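Filed under: Support / Peripherals / Wired and wireless mice

Frequently asked questions: pointer settings and mouse care

These answers apply to all Koslow and Triston mice sold through Kalel. Settings names follow the Kalel Control utility, version 3. Earlier versions use the same values under different headings.

What does DPI mean, and which value should I use?

DPI is the number of counts the sensor reports for each inch of travel. A higher value moves the pointer further for the same hand movement. It does not make the sensor more accurate. For office work on a single monitor, start at 800 and adjust in small steps. Users with two monitors generally prefer 1200 to 1600.

Should I change DPI or the pointer speed in the operating system?

Change DPI first and leave the system slider at its middle position. Moving the slider above the middle multiplies the counts in software, so the pointer can skip pixels. Pointer acceleration is a separate setting and should be turned off for drawing or drafting work.

What is the polling rate?

It is how often the mouse reports its position to the computer. The default of 125 Hz is adequate for general use. At 1000 Hz the pointer feels smoother on a fast display, but battery life on wireless models drops noticeably.

Why does the pointer jitter on my desk?

Optical sensors track fine texture. Glass, high-gloss lacquer and mirrored surfaces return a poor image, and strongly patterned surfaces can confuse older sensors. Timber desks normally track well. If jitter occurs only in one spot, clean that area, then clean the sensor window with a dry cotton bud.

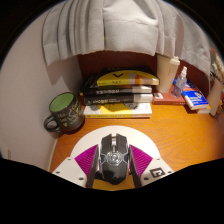 Mouse with separate front buttons and a central scroll wheel.

How do I clean the scroll wheel?

Unplug the mouse or switch it off. Hold it upside down and roll the wheel through several turns while applying short bursts of compressed air. Wipe the exposed part of the wheel with a cloth dampened with isopropyl alcohol. Do not pour or spray liquid into the opening - it will reach the encoder. Glossy shells should be wiped with microfibre only, as paper towel leaves fine scratches.

One click registers as two. Is the switch worn out?

Possibly. Set the debounce value to its maximum in Kalel Control and test again. If double clicks continue on a second computer, the switch needs replacing. Quote fault code 329 when you lodge the claim.

Can I use the mouse left-handed?

Symmetrical models can be used in either hand. Swap the primary button in the operating system, not in Kalel Control, or the two swaps will cancel each other out. The Setiawan vertical model is moulded for the right hand only.

How long is the warranty?

Two years from the date of purchase. It covers switches, encoder and cable. Worn glide feet and cosmetic marks are excluded, but replacement feet can be ordered as a spare part.

Page maintained by Zahira Hidayat, technical support. Last reviewed in September.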